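Products > Workcells > Flekport 16

Overview Specifications Demonstrations Service Contact

Flekport 16 Two-Arm Sorting Cell

The Flekport 16 is a bench-mounted cell for handling small open containers. Solutura supplies it with two arms, a work mat and a frame of black aluminum extrusion. Rated service interval is 2,000 hours.

The cell runs at the Rollen open day in August. Visitors may rearrange the baskets between cycles. Bent Norðdahl operates the cell and takes technical questions at the table.

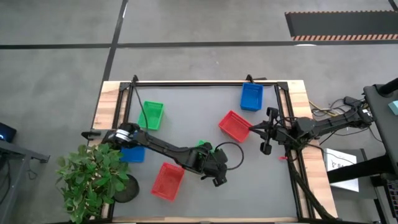 Demonstration setup

Work surface: gray mat inside the frame
Load: red, green and blue plastic baskets, open top
Arms: one left, one right, each with a gripper
Session length: 16 minutes
Order code: 711

Quotes for orders outside the region are handled by Brynjólfsdóttir. Spare gripper fingers ship in packs of 100.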